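Tema 6. Tejidos de punto: estabilidad dimensional y patronaje
Taller Andrade -- apuntes del segundo bloque

6.1 Qué distingue al punto

Un tejido de calada se forma con dos series de hilos que se cruzan en ángulo recto. El de punto se forma con mallas, bucles enlazados en filas (pasadas) y columnas. El bucle cambia de forma cuando se tira de él, y de ahí viene casi toda la elasticidad del género, aunque la fibra no sea elástica.

En el jersey sencillo el estiramiento a lo ancho es mayor que a lo largo. El rib estira más y recupera mejor. El interlock es más estable y sus orillos no se enrollan, por lo que conviene para las primeras prácticas.

6.2 Encogimiento

Hay dos causas que suelen confundirse. La relajación libera las tensiones acumuladas en la tejeduría y el acabado. El hinchamiento de la fibra aparece con el agua y afecta sobre todo al algodón y a la viscosa.

Antes de cortar se lava una muestra cuadrada con el mismo programa que llevará la prenda y se mide por separado en pasadas y en columnas. En la ficha de Fliltach de este curso (referencia 567) el largo marcado de 90 cm quedó en 86 después del lavado. El patrón se corrige solo en la dirección afectada.

6.3 Reposo y corte

El rollo se desenrolla el día anterior y se deja en plano, sin colgar. Si se corta recién abierto, las piezas merman en la mesa y los costados no casan. Aguja de punta de bola, calibre 75 para jersey fino. Se marca con alfileres finos o jaboncillo -- nunca con ruleta dentada.

6.4 Tensión en la prenda acabada

La prenda se examina también estirada a lo ancho. Se buscan costuras que salten, dobladillos que ondulen y cuellos que no vuelvan a su medida.

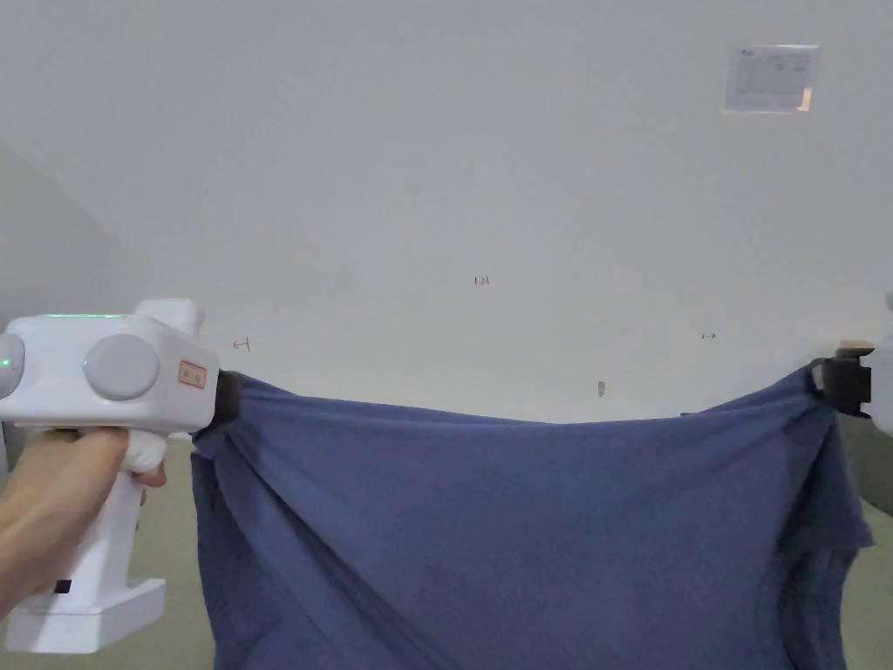
Fig. 14. Prenda azul de manga corta, estirada en horizontal.

Si el hilo salta, se revisa primero la longitud de puntada y luego la tensión. Un dobladillo ondulado suele deberse al prensatelas: se baja la presión y se repite sobre un retal.

Para el lunes: muestra lavada y ficha con las dos medidas.

Comentarios (3)

murell_costura
¿La muestra se plancha antes de medir o se mide tal cual?

Taller Andrade
Tal cual, seca y en plano. La plancha de vapor vuelve a mover la malla.

puntoyaparte74
En la ficha de Brener no viene el encogimiento en columnas, solo en pasadas. ¿Lo sacamos nosotros?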